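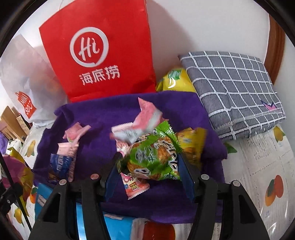 So I finally made it to the open day at Zeltik last November, and I'm still thinking about it. I'd signed up mostly for the free coffee (it was good coffee!) and ended up staying almost 3 hours.

They've got the ground floor of an old furniture store over in Harkau, and each team had its own corner. The one I kept drifting back to was the hand-held gripper corner. You hold the thing yourself, squeeze, and two black jaws with blue finger pads close on whatever you're after. The camera on it records what you do, and later a robot arm gets trained on those recordings. Their goal for the winter is 1000 pickups of everyday stuff, and snacks are high on the list — wrappers crinkle, slide around and change shape when you grab them, so they're a real pain for a machine.

A green package with cartoon characters on it is the kind of thing they like. Pile it up on a purple towel with a bunch of other wrapped snacks and suddenly you have to think about where each finger goes. My own turn was 20 tries with a bag of pretzels, and I dropped it way more than I'd like to admit. My wrist kept wanting to twist!

The other big draw was the Truketent booth, where a little wheeled cart was folding up a camping awning. Very slow, very charming, and the kids went nuts for it. I skipped the Þorgeirsson talk on motors because the line went out the door and I was number 33.

If you go next year, get there before ten and bring a sweater, that building is freezing. Parking is behind the bakery, and the bakery does a really nice poppy seed roll.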